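Progress report to the Pimlow Fund
Project: Huerta, shared kitchen and canteen service
Prepared by Elisa Fiore, project lead
04/04/2024

Dear Reto Egger and colleagues,

We have a lot to tell you this time, and most of it is good. When we last wrote, in January, we were still arguing over which jobs in the canteen should be handed to a machine at all. Now we have a clear answer, a working method for teaching those jobs, and a team that has started bringing us ideas before we ask for them (my favourite part of the whole quarter!).

What we chose and why

The first plan put chopping and portioning at the top of the list. The kitchen staff turned that round. Assunta Rizzi, who has run the washing-up end for longer than any of us have been here, asked why we were starting with the part of the work people enjoy. What wears them down is the sorting after service: chopsticks, spoons and ladles that come back in a heap and have to be put in baskets before the next sitting. It is hard on the wrists and it always lands at the end of a shift, when everyone wants to go home.

So sorting it is. The task we are teaching first is picking up mixed utensils from a table and placing them in a basket. It sounds small. It is a surprisingly rich problem, with thin sticks lying across one another, dark handles tangled together and patterned cloths underneath, and it has kept Trí Âu very happy for weeks.

How the teaching works

The staff show the task themselves with hand-held grippers, which have a camera mounted on them and open and close much as the robot's fingers will. The software side is handled by Stellix, which turns the recordings into practice material for the arm. We record in ordinary home kitchens and dining corners as well as on site, on whatever table and cloth happen to be there, so that the arm doesn't learn one room by heart.

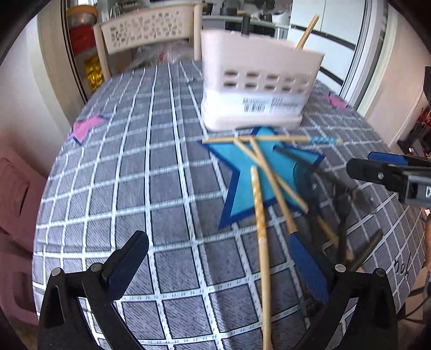

By the end of March we had 1208 usable recordings of the sorting task. We threw out 73 more, mostly for blur or for a dropped utensil that rolled out of reach. Sandro Bassi checks every one by eye and keeps a short written note on each rejection, and those notes have gone straight back into the way we brief people. The early sessions were too quick. Experienced hands move at service speed, and we had to ask them to slow down, which some of them found harder than the lifting ever was.

Chopsticks are the weak point. A single stick on its own is fine. Two crossed sticks still lead the arm to grab both or push them along the cloth. We have asked for more recordings of exactly that, and Trí has drawn up a set of awkward starting layouts to work through.

What has changed for the people here

Nobody has lost hours, and the agreement we signed with the staff at the start still stands. Recording counts as paid work at the normal rate and can be done sitting down. Three members of the washing-up team now spend part of their week on it. Assunta has taken on the training of new recorders and is very good at it; she stops people the moment they start to hunch.

There are worries too, and I would like you to hear them. Some of the evening team feel the recording shifts go to day staff, and they are right. From next month we will hold a late session each week. Two people asked who can see the footage, including the background of their homes, so we wrote a one-page answer and went through it with everyone. Anyone can have their recordings removed on request.

Spending

We are within budget on wages and equipment. Travel came in higher than planned after we added home visits, and we have moved money from the printing line to cover it. The full table is in the attached sheet.

Next steps

The arm will be tried in the canteen outside service hours, at first for 30 minutes a day with a member of the washing-up team beside it and a stop button in reach. We are also talking to Forkness about baskets with a wider mouth. Trí would like to add ladles and tongs before summer; Sandro would like the chopsticks sorted out first. I am with Sandro on this one.

You would be very welcome to visit during a trial. Afternoons suit the kitchen best.

Elisa Fiore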